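标题:小区健身房年费又涨了,Villico的篮球馆联名卡到底值不值

南坡晒太阳:
先把账摆出来。Villico今年的联名卡标价2807,去年同档是1409,翻了将近一倍。前台的说法是“并入了Serra的三家场馆,权益升级”。我翻了两遍细则,升级的部分主要是可以跨馆刷卡、淋浴不另收费、储物柜免押金。问题是我住城西,Serra那三家有两家在河对岸,下班高峰过去要换两趟车,打不了几下球就该往回赶了。这种权益写在纸上好看,我用得上几回?

想听听已经买了的人怎么说。销售就不用来了,上次开帖来了两个,头像都没换。

铁皮暖壶:
我买了,没觉得亏,也没觉得赚。跨馆刷卡是真的,刷过。淋浴不收费也是真的,不过水压看运气。你要是只去一个馆,买次卡更合适,单次298是包场半小时的价,散客不是这个价,别被那张价目表吓着,它故意把包场写在最上面。

南坡晒太阳:
价目表那个我看出来了,字号都不一样大。散客到底多少,门口没写,网上也没写,打电话让我“到店咨询”。凡是要到店才肯说的价格,我一律先打个问号。

橘子皮别扔:
楼主疑心有点重吧。到店咨询很正常啊,不同时段不同价,电话里一句两句讲不清。我在那边打了两年,场地维护比街道那个露天场强太多了,露天场冬天风一刮,三分线外投出去的球能拐弯。

南坡晒太阳:
时段不同,列张表就行,理发店都列得出来。

门缝里的风:
支持楼主。而且有个事没人提:联名卡是“年卡”,但细则第七条写的是“有效期以系统激活为准”,冻结要提前申请,一年只能冻一次,最长三十天。去年我脚踝扭了,休了两个多月,多出来的那截时间就白白过去了。找他们谈,客服态度倒是好得很,一口一个理解您的心情,钱一分没动。

铁皮暖壶:
这条我倒是真没注意。刚去翻了一下,我那份合同里写的也是三十天。

瓦当:
说点别的。我不太信“室内场一定比露天场好”这种说法。室内场的地板滑不滑,看的是保养勤不勤,跟在不在室内没关系。Burkthorpe那家馆刚开的时候地面很好,过了一个夏天就开始起灰,急停的时候鞋底吱一声直接滑出去。你问工作人员,他说每天拖两遍。拖是拖了,拿什么拖的他不说。

还有球。很多馆的公用球根本没法用,皮面磨得发亮,打进去的气也不对,有的拍下去像石头,有的拍下去像面团。花两千多块钱办卡,最后还得自己背个球去,我想不通。

橘子皮别扔:
自己带球不是应该的吗?球这种东西手感很私人的,我从来不用公用的。

瓦当:
你不用可以,它卡面权益里写了“提供比赛级用球”,写了就得做到。什么叫比赛级,谁的比赛,哪一级,都没讲。

南坡晒太阳:
这个词我也圈出来了。还有“专业级灯光”“国际标准地面”,都属于说了等于没说。我去问是哪个国际标准,对方回我“就是国际上通用的那种”。

顺便讲一下我自己对球的要求,免得有人说我光挑刺。我手不大,七号球单手抓不牢,所以颗粒感要明显,沟线要深一点,指尖能卡得住。气不要打太足,从胸口高度松手,弹回来到腰上一点正好。橙色的、黑线的、贵的便宜的,我都试过,价格和手感的关系没有店家说得那么大。我现在用的这个192买的,打了一年半,没有换的打算。 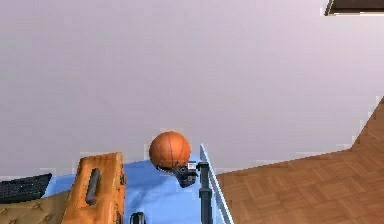

老虎灶:一百九十二能打一年半,那得看你在什么地面上打。水泥地上四个月颗粒就磨平了,木地板上打三年都还行。你这个例子拿来说价格和手感没关系,不太站得住,变量太多了。我同意贵的不一定好,但太便宜的内胆确实容易漏气,两周不打就瘪下去一圈,这个不是心理作用。

南坡晒太阳:
地面这条我认。一半水泥一半木地板,水泥那边去得少。内胆我没遇上过漏的,也可能是运气。

门缝里的风:
怎么聊到球上去了,说回卡。有没有人退过?我问的是已经激活之后退的,没激活那种不算。

铁皮暖壶:
我同事退过,扣了手续费,还按“原价次卡”折算了已用次数,折完剩下的钱只够吃顿火锅。原价次卡这几个字是关键,平时没有一个人按原价买,退的时候全按原价算。

橘子皮别扔:
行业惯例吧,游泳卡瑜伽卡都这样。

瓦当:
惯例不等于合理。游泳馆这么干,我也一样骂。

橘子皮别扔:
那你别办呗。我就是觉得这帖子从头到尾都在挑毛病,没人说优点。空调给得足,晚上十点以后还有场,附近找不出第二家开到这么晚的。对我这种加班的人来说,这一条就够了。

南坡晒太阳:
十点以后有场,这个算优点,我记下了。不过我得问一句,是每天都有,还是旺季有?他们去年贴过一张通知,说入秋以后调整营业时间,后来那张纸没了,到底调没调也没说清楚。

橘子皮别扔:
……去年十月那阵子确实提前关过几次。具体几次我不记得了。

南坡晒太阳:
所以“开到这么晚”也得打个折。

老虎灶:
插一句,Vimum那边也在卖场馆通用卡,比这个便宜,能进的馆少一些。有人用过吗?我看宣传页上写“不限次”,往下拉到最底下有一行灰色小字,“单日限一次,需提前预约,以实际放场为准”。

瓦当:
不限次,但限放场。懂了。

门缝里的风:
Vimum的我用过一个月体验。预约是早上八点放,八点零一分进去,晚上的黄金时段已经没了。中午的倒是很好约,可谁中午打球。

铁皮暖壶:
我中午打。我们单位午休两个小时。

门缝里的风:
那这张卡就是给你做的。

南坡晒太阳:
汇报一下,今天下班顺路去了一趟店里。散客价问到了,分三档,工作日白天最便宜,晚上和周末各贵一截,没有书面的,前台口头报的。我请他写下来,他写在一张便利贴上,没写日期也没盖章。冻结能不能一年两次,他说“可以帮您申请”。我问申请通过率,他笑了一下。

卡暂时不办。先按散客打一个月,把每次花的钱记下来,到时候回来更新。谁手上有去年那份细则的,麻烦拍一下第七条,我想对一下是不是一个字都没改。

老虎灶:
去年的我有,在抽屉里,晚上回家找。

橘子皮别扔:
打散客记得早点去,晚上七点以后散客是拼场,半个场站十几个人,到时候别又回来骂。

南坡晒太阳:
拼场也该写在价目表上。

相关帖子
Burkthorpe馆地面起灰,有人反映过吗
Serra河东店停车怎么收费
Vimum通用卡体验一个月,预约截图汇总
年卡激活之后受伤,能不能延期
七号球和六号球,手小的怎么选
露天场晚上几点关灯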